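Visit to the Eneck table workshop, open afternoon in April

I went to Eneck with my colleague Tiago Antunes, because we need new tables for our training rooms and we wanted to see how they are made before we order anything. The workshop opens its doors to visitors two times a year. We arrived at 1:30 p.m. and there was already a line at the coffee.

Our guide was Joris Jansen. He has worked with solid wood tops for most of his life and he speaks slowly, which was good for me. He took our group of visitors first to the wood storage, where the boards rest before cutting. It is kept at the same humidity all year. He let us hold two strips from the same delivery, and one was clearly more pink than the other. He told us that customers sometimes complain about this, but for him it is the nature of the wood and he does not sort the strips by color unless somebody pays for it.

After the storage we saw the gluing. The strips are put side by side, the glue goes on with a roller, and then everything is pressed. Each top stays 4 hours in the press. I asked if the joints can open later. Joris said it can happen if the table stands next to a heater, and he has repaired such tables himself.

Then we came to the part I liked most, the used tops. Eneck keeps tables that have been in work for years, so that people can see how the surface gets old. I looked a long time at one with a brown stain and some dark marks close to the right side. You can still follow the lines of the grain very well, and the strips go from honey to cream. Tiago thought the stain was ugly. I would not mind it in a workshop, but in a classroom maybe yes.
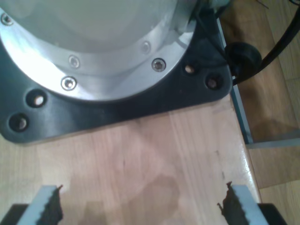
Oil or lacquer

In the finishing room Saodah Govindasamy showed us two samples, one with oil and one with lacquer. She put a drop of coffee on both and we came back to them after the tour. The oiled one had a light ring. She rubbed it with a fine pad and new oil, and it became much weaker, but I could still find it with my finger on the place. The lacquered sample was clean. On the other hand, when lacquer is scratched you have to sand the whole top, and this is not a job for us.

Prices and delivery

The standard top costs 900 with oil, and the lacquer is 121 more. Legs are extra. Delivery takes 5 weeks at the moment. I asked for a discount for a bigger order and I was told to write an email, so I will do that.

The tour finished a little after 4 p.m. Parking is behind the building and the entrance is not easy to find, so please follow the signs for the loading area. Tiago has the price list and the small wood samples in his office, if somebody wants to look at them.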